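Workshop Tips: House Rules for Hand-Held Grippers

Posted by Osaze Eze, 4 Mar 2023

These are the rules we use at Kestircombe for practising household jobs with hand-held grippers, so that a robot can learn from the recordings. They suit any room with a hard floor and too many leads.

1. Sort the floor first. Move spare cables to the wall before picking anything up. With a gripper in each hand you can't easily shift a lead, and you won't be looking at your feet. Wear closed shoes.

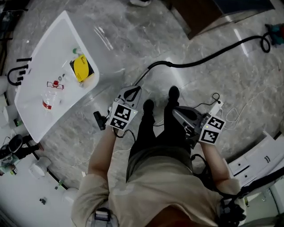 2. Keep the markers clear. Sleeves, tape and labels stay off the printed squares. Wipe them with a dry cloth.

3. Hold long things by the straight part. On a vacuum wand, close the fingers on the tube and leave the joints alone.

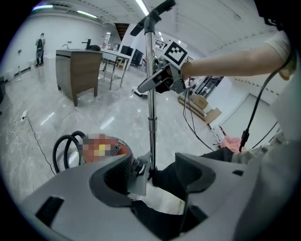 How long should one person go on for?
Seven minutes, then put the grippers down for at least four. Tired wrists make jerky recordings, and we throw those out.

4. Say what you are about to do if someone else is near. "Lifting" or "turning" is enough.

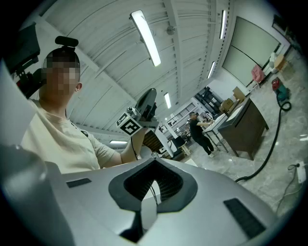
Musa Odukoya keeps our log sheet, and every run goes on it, good or bad. We have 1,226 entries so far. Write down the job, the tool and anything that got in the way. A vacuum hose looped over the floor goes on the sheet too, and so does a power strip near where you are working. Bad runs get a B in the margin. Sheets go in the Gavel folder by the door, and a new folder is started each September.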